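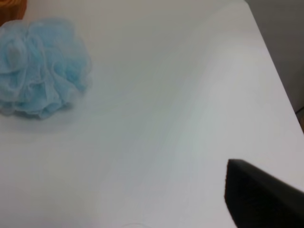
11 January 2022
Notebook, teleop bench, Lurari project

Started late because the heating in the back half of the building was off again and I wanted my fingers to work before I asked anybody's robot to do anything delicate. Two cups of tea later I got going. Writing this up the same afternoon while I still remember which problems were mine and which were the arm's.

The plan for the day was more demonstrations of the bath pouf pick, by remote control, with the Eveck leader arm in my hand and the follower on the bench doing what I do. We had 130 usable ones before this morning. I had hoped to get to 259 by the end of the week, a number that comes from the Zavis sheet and that I have stopped questioning, and I still think we can make it if the pouf behaves.

The pouf does not really behave, so let me put down what I learned, because I spent a good part of the morning learning it and I would rather not do it again in June when we come back to soft things.

Netting is a funny thing to pick up. With the hard objects I can bring the fingers down on either side, close, feel the leader arm stiffen, and lift. With the pouf there is hardly any stiffening at all. The fingers go into the loops and the mesh just folds out of the way, and my hand gets told nothing until the gripper is very nearly shut. My first several tries this morning I stopped closing far too early, because I was waiting for a feeling that never came, and up went the gripper with one layer of net stretched out like chewing gum and the rest of the pouf still sitting on the table. One of those did come up in the end, swinging badly. I threw it out. I don't want the policy learning that swing!

What works much better is to aim lower and nearer the middle than looks right. Go down until the fingertips are all but on the table, close all the way, wait a beat, and then lift slowly for the first little bit. I have been saying "down, shut, breathe, up" to myself, which sounds silly but keeps the timing even from one run to the next. The wait matters more than I expected. When I skip it the lift starts while the fingers are still moving, and in the recorded joint traces you can see the two motions smeared together, and then the trained arm does the same thing only worse.

Now the wrist view, which I want to go on about for a while. I keep starting runs with the pouf well up toward the left of the wrist picture and one black finger down in the lower right corner, with a great deal of white table between them. I like that as a starting position. It means the arm has to travel and correct on the way, and the corrections are the part we never have enough of. But in a view like the one at the top of this entry the pouf is partly outside the picture, and I am steering mostly from the room, with my own eyes, and not from what the camera gets. I know where the middle of the pouf is. The camera only has the right side of it. If I then swing over in one confident sweep, I am showing the arm a move it has no good way to work out for itself.

So from midmorning on I changed how I drive. First a small, slow move toward the pouf until the whole of it is in the wrist picture, then a short pause, then the real approach. It adds a couple of seconds per run and it feels fussy, and I think it is right. I also turned my stool so that I face the monitor and have to twist to see the bench. My neck does not thank me. We used to do this on the Villalobos job, when the arm was behind a partition and there was no choice about it, and those were some of the cleanest demonstrations we ever made.

The focus on the wrist camera is still on the soft side. The folds of the mesh come through well enough up on the crown, where the light catches them and they go nearly white, but the fringe on the lower right just melts into the table. Pale blue net on a white top is not a kind combination. I fiddled with the lamp for longer than I should have. Moving it lower gives a better shadow under the pouf, and the shadow is honestly a nicer edge to go by than the netting is, but it also puts a big bright band across the table that shifts when anyone opens the blind. I put the lamp back where it was and left the blind down. If someone has an opinion about a gray mat, please write it in the margin and I will try it.

There is also the orange-brown thing behind the pouf, up in the corner of the view. I am keeping other objects in the workspace for this set and would like whoever drives next to do the same, moving them between runs as you like. Just don't park anything right against the pouf. Mesh snags on everything, and a run where two things come up together has to go in the reject folder no matter how lovely the approach was.

On the Eveck arm: the trigger spring is getting tired. Around the hour mark it stopped returning fully, so my "open" was not quite open, and the follower came down with its fingers a little too close together. I lost 8 runs before I noticed, all of them scraping the top of the pouf and pushing it along. I cleaned the pivot and it came back to life, but I don't trust it. Check the open reading on the screen before each batch, please, it takes no time.

Also, the home position on the follower had drifted a hair since we last calibrated. I redid it before lunch. Anything recorded this morning before that is tagged "oldhome" and should be looked at before it is mixed in with the rest. My guess is it will be fine.

For next time:

Replace the trigger spring, there should be one in the drawer with the spare fingertips.
Wipe the camera cover and see whether the softness is only a smear.
Try 2 drivers taking turns in short batches. I get sloppy when I am tired and my lifts get faster, it shows in the traces.
Some runs with a failed first grasp left in on purpose, then a clean second try. Tag them "retry" so they can be pulled out again if they do harm.
Reshake the pouf between runs. It goes flat on one side after a dozen squeezes and then it is a different object altogether.

Drives are copied, arm is parked and powered down, leader is on its hook. The pouf is in the bin with the other soft things.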